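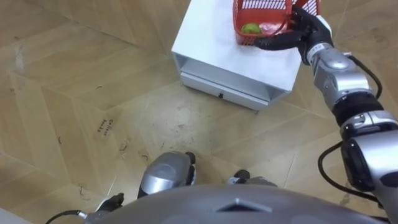 6. Trying On at Home

Earlier sections dealt with how participants searched for footwear and what made them place an order. In this section we look at the period between delivery and the decision to keep or send back. The material comes from the diaries kept by the 83 participants over six weeks, and from the interviews held afterward in Berngate. All participants had bought at least one pair of boots or closed shoes from Flondby, an online seller of discounted footwear, during the diary period.

Most diary entries describe the first fitting as short. The box was opened soon after it arrived, one shoe was put on, and the participant walked a few steps. Many wrote that they knew at once whether the shoe was wrong, but very few wrote that they knew at once it was right. A shoe that pinched at the toe or slipped at the heel went back into the box, often with the paper folded the way it had come. A shoe that felt acceptable led to a second fitting, usually later the same day or the next evening, and this second fitting was a different kind of activity. Participants put on both shoes, changed socks, tried them with jeans tucked in and then with jeans over the shaft, and looked for a mirror that showed the whole leg.

The mirror comes up more often than we expected. Several participants owned only a bathroom mirror and had no easy way to see their feet in it. One stood on the edge of the tub. Another went down to the lobby of her building on a Sunday morning, early, to use the mirror by the elevators. Participants who had no full-length mirror relied more on comfort and on the opinion of someone else in the household, and they were also more likely to describe a pair as "fine" without saying anything about how it looked.

Keeping the soles clean was a shared concern. Flondby accepts returns only if the sole shows no wear, and participants knew this even when they had not read the policy. They tried shoes on over carpet, on a bath mat, on a spread towel, or on the bed. Those with hard floors tended to take fewer steps. This matters for the quality of the fitting, because problems such as heel slip often appear only after some walking, and a person who takes four careful steps on a towel may not notice them. In the interviews, participants who later regretted keeping a pair often said that they had not walked enough before deciding.

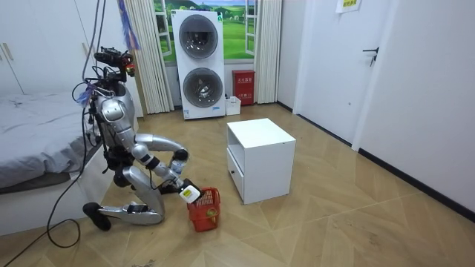 Zuzana Beneš
Research Associate, Consumer Clothing and Footwear

6.1 Price and the second pair

A low price worked in two directions. For some participants it lowered the standard a boot had to meet. They wrote that for this amount of money they could live with a stiff zipper or a color slightly off from the one on screen. For others it raised suspicion, and they checked seams, glue lines and linings more closely than they said they would have done with a full-price pair. Both responses could be found in the same person. One participant kept a pair of brown ankle boots with a loose insole and, in the same week, sent back a black pair after finding a small crease near the toe. Asked about this, she said the brown boots were for errands and the black ones were for work.

Intended use was in fact a better guide to the outcome than price alone. Boots bought for a stated purpose, such as a job with long periods of standing or a coming trip, were tested harder and returned more readily. Boots bought because they were on sale had no clear test to pass. They were kept longer in the box, and the diaries often mention them again only when the return window was about to close.

Ordering the same style in two sizes was common among participants with some experience of online buying. They described it as a plain matter of saving time. The practice caused some difficulty at the point of comparison, however. Participants who wore one size on the left foot and the other on the right reported that they then could not say which pair was better, only that each shoe felt good in some way. A few solved this by leaving the shoes on while doing dishes or folding laundry and waiting to see which foot they noticed first.

6.2 The fit guide

During the study Flondby offered a fit guide called Multanine on part of its range. The guide asks for the size worn in a familiar shoe and a few questions about foot shape, then suggests a size. Participants were free to use it or ignore it. As shown in Figure 2 in the methods section, we did not assign anyone to either group, so we make no claim that the guide caused any difference in returns.

What the diaries do show is how the suggestion was used. Participants treated it as one opinion among several, next to customer reviews and their own past orders. When it matched the size they already had in mind, it was hardly mentioned. When it did not match, they went back to the reviews and looked for buyers who had written about width, calf or instep. Reviews that said only "true to size" were seen as of little help. Reviews that named a problem were trusted, even where the problem would not apply to the reader. A participant with narrow feet found it useful to learn that a boot was tight on wide ones.

6.3 Comparison with store fitting

To get some sense of what is lost or gained by fitting at home, we asked Lindiwe Ntuli, a trained fitter, to sit in on part of the interviews and comment on the diary entries with names removed. Her main point was about time of day. Feet are larger in the evening, and a boot that is snug at breakfast may be tight by dinner. Home fittings in our diaries took place mostly in the evening, and she considered this an advantage over a lunchtime visit to a shop.

She was less positive about socks. Many participants tried winter boots on over thin socks or bare feet because that was what they happened to be wearing. At Abdel Rahman, the Berngate shoe store where she had worked, customers were handed a pair of the right thickness before the boot came out. None of the online orders in the study included anything of this kind, and only a small number of participants wrote that they had changed socks before the first fitting. Most changed them before the second, if there was one.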